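Local film premieres, are they worth the ticket?
Small Screens forum > Cinema chat > Independent and family films

mossyback
Posted 2 December 2024

Has anyone else here been to one of these hometown premieres? I went to my first last night, for The Lantern Mare at the Norano, and I'm still in two minds about it. I paid nine quid a seat, took my two nieces and my mum, and we had a lovely time, but I couldn't tell you whether we had a lovely time because of the film or because of everything round it.

For anyone who missed the posters, it's a family film shot mostly in and near Kunow, with a girl, a lost pony, a grumpy great-uncle and a Christmas Eve deadline. You could write the last ten minutes yourself from the trailer. The snow is very obviously not snow in at least one bit. But the girl playing the lead is really good, and there's a long quiet stretch in the stable with hardly any talking where my youngest niece (five, never still) didn't move a muscle.

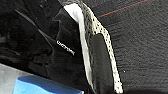
Then there were the sponsors. Before the film we had a good quarter of an hour of thank yous, a slide for every business that had chipped in, and a man from Hestis who came up on stage and talked about feed supplements. Mum thought it was charming. I was ready to eat my own programme.

So is that normal? And would you go again?

tuppenny_stalls
Normal, yes, and you got off lightly. The one I went to in October had three speeches and a raffle, and the raffle was AFTER the film so nobody could leave. I won a car wash. I don't drive.

I'd still go again though. Where else do you get a full house clapping at the names in the credits?

greyhound_gil
I'm going to be the misery. Nine pounds is more than I pay at the multiplex on a cheap night, for a film that'll be on telly for nothing by Easter. I was there too and thought it was dreadful. The great-uncle changes his mind about the pony twice for no reason, and the vet vanishes halfway through. Just gone! Did anyone else notice that?

mossyback
Yes! I leaned over and asked Mum where the vet had got to and she said "he'll be busy".

pearl_and_dean_again
The vet has a scene in the longer cut. My cousin was an extra (third from the left at the carol singing, blue hat, she has told everybody) and she says they filmed him driving off to another farm and then lost it to get the running time down. It comes in at 112 minutes as it is, which is plenty for a children's film if you ask me.

greyhound_gil
112 minutes and they kept the sledge montage. Right.

tuppenny_stalls
The sledge montage was the best bit and I won't be hearing otherwise.

kettledrum
Can I stick up for the sponsors? I helped out on a short a few years back and you would not believe how hard it is to get money for anything with a horse in it. There's the insurance, the handler, somewhere for the horse to stand when it isn't wanted, and then it rains. If a feed company pays for two days of that and wants five minutes with a microphone, let them have it. Same goes for Farouk, the bakery people, who fed the whole crew from what I heard.

mossyback
Fair, and I did eat two of the Farouk mince pies in the foyer so I can't really grumble. I suppose I'd have liked the chat kept for afterwards, when the little ones could be running about instead of kicking the seat in front. How many does the Norano hold, does anyone know? It felt rammed.

pearl_and_dean_again
1041 with the balcony open, and it was open. They only do that for panto and big nights as a rule.

sidecar_sue
We had the balcony and I wouldn't recommend it. Lovely ceiling, no legroom, and the sound goes woolly up there, so we lost most of what the great-uncle said. My husband reckons that improved him.

The toy collection was a nice touch, I thought. Bring a new toy, get a pound off your ticket. We do one at our playgroup as well so I'm a sucker for them. Ours is getting properly full now!
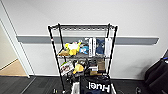
The middle shelf of our cart, doing most of the work. Still room up top!

tuppenny_stalls
Ooh, that's a good haul. I didn't know about the pound off, it wasn't on my poster.

greyhound_gil
It wasn't on mine either. I'd have brought something. I'm not a monster, I just don't like bad films.

sidecar_sue
It was on the website but only if you scrolled right down past the parking. You can still drop things at the Norano box office as far as I know, but ring first, they keep funny hours.

kettledrum
Gil, out of interest, what would a good one look like to you? I ask because I nearly always hear this about Christmas films from people who don't like Christmas films.

greyhound_gil
I like plenty of them. I like the old black and white ones where somebody is properly unhappy for an hour first. In this one the girl is sad for one song, and then she gets a scarf. Give her a bit of trouble! Kids can cope with it.

mossyback
I half agree with that. The stable bit worked because she was actually miserable and they let her be. Then the fiddle music came in and told us all to cheer up.

My eldest niece says it's the best film she has ever seen, mind you, and she's been a pony since breakfast. She won't use the stairs, she jumps them.

pearl_and_dean_again
There's a second showing if anyone fancies making up their own mind. It's a matinee, no speeches, and when I looked there were 40 seats left downstairs. My cousin is going again in the blue hat in case anybody wants an autograph.

tuppenny_stalls
Is there a raffle?

pearl_and_dean_again
No raffle.

tuppenny_stalls
Shame. I was going to put the car wash back in.

greyhound_gil
If somebody finds out whether the longer cut is ever getting shown, post it here. I want to know about the vet.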